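Filed under: Skin Care > Sunscreen & Daytime > Pilling and Texture

Print this page | E-mail to a friend

Sunscreen rolls up into little balls over my moisturizer, please help

Posted by Lok-yiu Au

Hi all! Long-time reader, second time posting. I switched to the Curkard daily sunscreen in December (the lotion in the pump bottle, not the stick) and I love how it feels for maybe two minutes. Then I touch my jaw and it comes off in little gray crumbs, like eraser bits. It's worst along the jaw and next to my nose.

My morning goes like this: rinse with water, Plulutine gel moisturizer, sunscreen, then a bit of tinted powder if I'm going into the office. I leave the house at 7:40 so there isn't much waiting between layers, I'll admit that. My skin is combination and I'm 26 if that matters. I really don't want to give up the Plulutine, it's the only thing that has calmed down my cheeks. Do I have to pick one or the other?

246 people found this thread useful

Chia-jung Fung

Oh, I went through this exact thing with the exact same gel! You probably don't have to pick. Check the back of the Plulutine for anything ending in "-cone" or for a gum (xanthan is the usual one) high up in the list. Those leave a film, and if you rub another film over it before the first one has settled, the two of them ball up together. Mine did it every single morning until I cut the gel down to a pea-size amount for my whole face. I had been using three pumps, which is a lot of gel, ha.

Then give it some 8 minutes. I get dressed and make coffee in that time, so it doesn't feel like waiting. And when you put the sunscreen on, press it in with flat fingers and leave it alone. Rubbing back and forth is what gets the crumbs going, at least on me. Do one cheek, then the other, then forehead, and the jaw at the end. Please don't use less sunscreen to fix it though, it's the moisturizer you want to go light on. 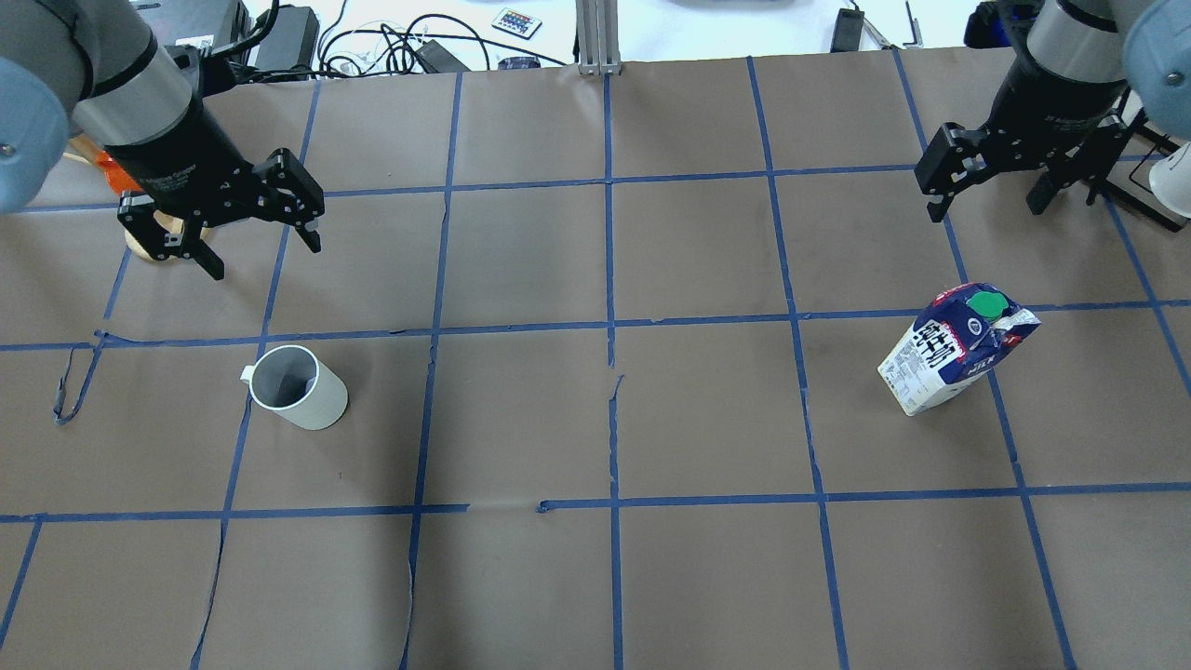

The powder can be part of it too. If you sweep it on with a big fluffy brush you're dragging everything underneath, so try a puff and just pat. I use the Chou one and wash it every couple of weeks (okay, every month). If it still pills after all that, try one morning with only the sunscreen on bare skin. If it crumbles with nothing under it, that's the sunscreen and your skin not getting along, and you can keep your gel with a clear conscience and shop for a different SPF.

Worier

just skip moisturizer in the morning, the sunscreen is already a lotion. i havent worn both in years. gel at night only

Lok-yiu Au

Thank you both! Xanthan gum is fourth on the list, so there we go. I tried the pea-size thing this morning and my jaw was fine until lunch, with a few crumbs by my nose. Going to try patting the powder tomorrow. Worier, I might do your way in summer, but my cheeks are too dry for it right now.

More in: Sunscreen & Daytime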